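Laundry Corner, Landham House

The laundry corner on the second floor of Landham House opened in August. It has a stacked washer and dryer, a pale wood-look floor and enough free space in front of the machines to set a basket down. The whole corner came to 4,000 dollars, machines included, and most of that went on plumbing. The gallery follows a load of grays — socks, a towel, the usual small things.

The basket sits on the floor right in front of the machines. It is white plastic and light enough to carry in one hand when empty. Gray cloth is bunched on one side and hangs over the rim.
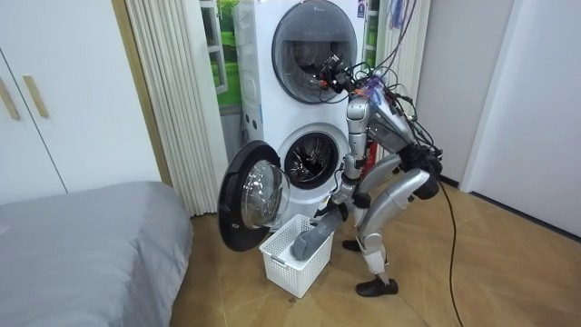 Photo: Pladura / Landham House

We looked at a shelf for the basket and decided against it. The floor is easier to reach from the lower door, and a basket at that level catches whatever falls out. The old one was deeper and you had to dig for the last sock.

Socks take the longest. They stick to the wall of the drum and come out one at a time. A long gray one is halfway out of the machine, and the basket has a folded white towel in it.
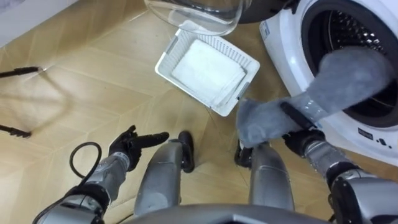 A reader writes that in their building the socks go into a mesh bag before the wash, one bag per household, and that they have lost only one pair since starting. The same reader would like to know if the bags slow down the drying. We have not tried it. The notice board has room for a sign-up sheet if others want to test it.

Towels are rolled here, not stacked flat. Rolled, they stand upright in the hall cabinet and you can pull one out without disturbing the rest. The small white tag on the gray towel still shows near one end of the roll. We try to tuck the tags inside, but they tend to work their way out.

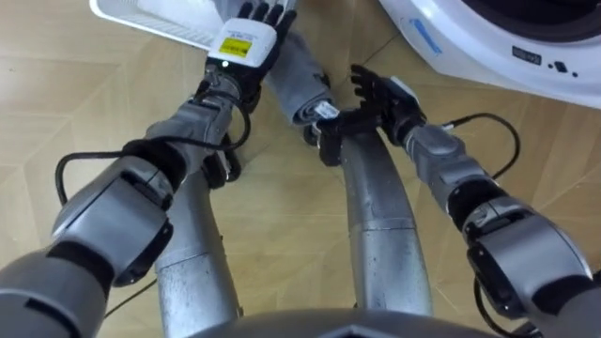
Filed under: Home / Laundry / Towels and Linens

The cabinet holds 26 bath towels when they are rolled this way. Hand towels go in the drawer underneath. Sunday is the busiest day, so please empty the machine promptly if you start a load before noon.

The lower door swings out to the left and projects well into the room. Leave it space. The upper door is shut, with gray laundry in the lower drum. 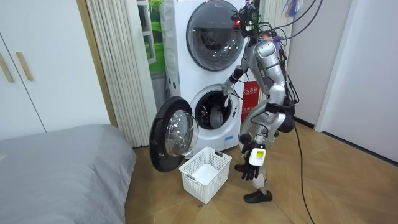
Before You Start a Load

Check the rubber seal for coins and hair ties. Leave the lower door open a little after the last load of the day. Detergent is on the Estum shelf by the stairs — 100 milliliters is plenty for a full drum. The spare basket stays in the hall closet, so put it back there when you are done.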